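The walking month, part one

4 min read
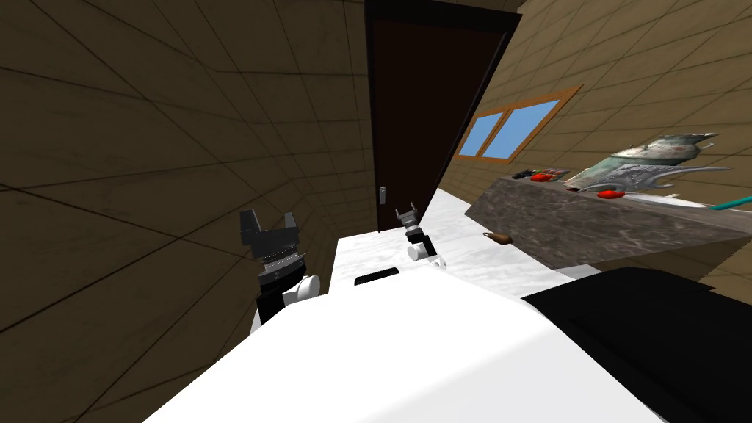 Plank walls, dark door, stone counter.

July, a little after six in the morning. Coffee is on and my left heel is already complaining, so I'd better write this down before I talk myself into a nap.

I said I'd walk 100 miles this month. I said it out loud at dinner, which was dumb, and now I'm stuck with it. The plan was the old rail path out toward Colstead and back, a bit at a time, with the long stretches saved for when it's cooler (ha). So far I've done 17. I know. I had a cold the first few days and then it rained and then I just didn't feel like it.

Yesterday was the first good one though! I left before breakfast with a banana and the big water bottle, and the path was all mine as far as the second bridge. Somebody has mowed the edges since last summer and you can see down to the creek again. I saw a heron. I also saw what I thought was a second heron and it was a bag stuck on a branch. I stood there being very quiet for that bag for a good long time.

Past the bridge the gravel gets chunky and my shoes are wrong for it. I bought them on sale and they looked great in the store, and on flat sidewalk they're fine, but every sharp rock comes right through. I've been looking at new ones and the pair I want costs more than my first bicycle did. Maybe my birthday. Maybe I'll just walk on the grass.

The step counter said 2,946 when I got to the bench by the old platform, and I was so sure it would be higher that I took it off and shook it. I'd been hoping for double. I think it misses steps when I have my hands in my pockets — and I always have my hands in my pockets. So today I'm going to swing my arms like a person in an exercise video and see if it notices.

I ate the banana on the bench and read two chapters. I'm in a mystery set in a French hotel where everybody is named Guérin, or married to one, and I've lost track of which one is dead. I like it anyway. It's a good bench book. You can put it down to look at a bird and pick it up on the wrong page and it hardly matters.

Coming home was hotter and slower. I ran out of water right around the feed store and got a lemonade from the machine out front, way too sweet, and drank it in about three swallows. Then a cold shower, then peanut butter toast standing up, then asleep on the couch with my feet on the armrest until the phone woke me up. It was the dentist. I have a cleaning coming up that I'd completely forgotten.

Things to get: moleskin for the heel, thinner socks, more bananas, a hat that doesn't blow off. Also need to call about the gutter.

It's getting bright out and I can hear the neighbor's sprinkler. Okay — shoes.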